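Potadley Health Partnership opens applications for neighbourhood wellbeing grants

POTADLEY, Monday, May 23, 2022. The Potadley Health Partnership has opened applications for its new neighbourhood wellbeing grants, which will support local groups working to improve access to blood pressure checks, healthy food and mental health support for older residents and family carers.

The programme will run for two years in Potadley and the neighbouring district of Urstead. It is paid for by the Hofstetter Trust, with further help in kind from Gremurach Community Pharmacy, whose staff will train grant holders to carry out blood pressure checks and to explain the results in plain terms.

Faith groups, tenants' associations, sports clubs, lunch clubs and carers' networks may all apply. A group does not need to be a registered charity, but it must have a written set of rules and a bank account in its own name. Joint bids from groups in both districts are welcome.

The grants follow a listening exercise that the Partnership began in January. Residents and carers attended 29 meetings in church halls, mosques, libraries and sheltered housing schemes. Many said that they put off seeing a doctor until a problem had become serious. Carers spoke of missing their own appointments when no one could sit with a relative, and residents in Urstead raised the lack of a direct bus to the health centre.

"People told us plainly what gets in the way of looking after their health," said Mulugeta Mersha, Director of the Potadley Health Partnership. "They want help close to home, from people they already know, at times that suit working families. These grants will put money in the hands of the groups that can offer it."

What the grants will cover

Each grant may be used for room hire, transport, equipment, interpreters, sitting services and the wages of sessional staff. Grants may not be used for building work, for the repayment of debt or for activities that have already taken place. Groups offering cookery or food sessions must hold a current food hygiene certificate before the first session.

Applications will be considered under three headings:

1. Checks and early advice. Projects that bring blood pressure checks and basic health advice to places where people already meet. Training will be given at Gremurach Community Pharmacy, and equipment may be borrowed for the length of the grant.

2. Support for carers. Projects that give family carers time to rest, attend appointments or get help with everyday tasks in the home. Sitting services must use staff who have passed the usual background checks.

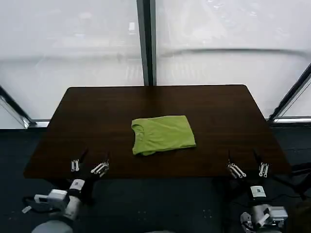 3. Food and company. Shared meals, cookery sessions and growing projects that bring together people of different ages, with priority given to those living alone.

How to apply

Forms are available from the Partnership's office, from Potadley and Urstead libraries, and by post on request. Large print and translated copies can be supplied. Applicants will receive a written decision, and groups that are turned down may ask for comments on their bid.

Staff from the Partnership will hold seven advice sessions for groups that have not applied for funding before. Places are free and may be booked through either library.

About the Potadley Health Partnership

The Potadley Health Partnership brings together health workers, community groups and places of worship to reduce unfair differences in health across Potadley and Urstead.

Media enquiries should be addressed to the Communications Office, Potadley Health Partnership.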